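Breakfast Attendant, Stikgate Inn

Bona Hospitality is hiring a part-time breakfast attendant for its Stikgate location. You will set up the buffet, keep food and drinks stocked, clear tables and wash up. Shifts start early and run 20 hours a week - weekends included. We have 37 rooms.
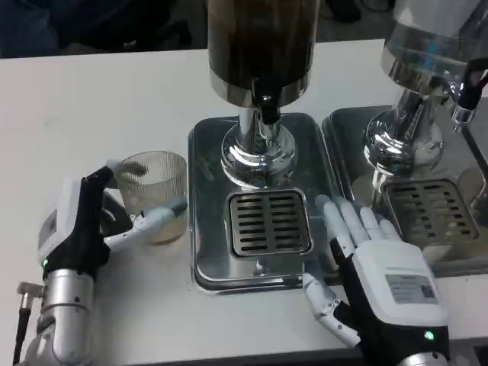 Training is paid. No experience needed, but you must be able to stand for a full shift. Apply at the front desk by 2/6/23.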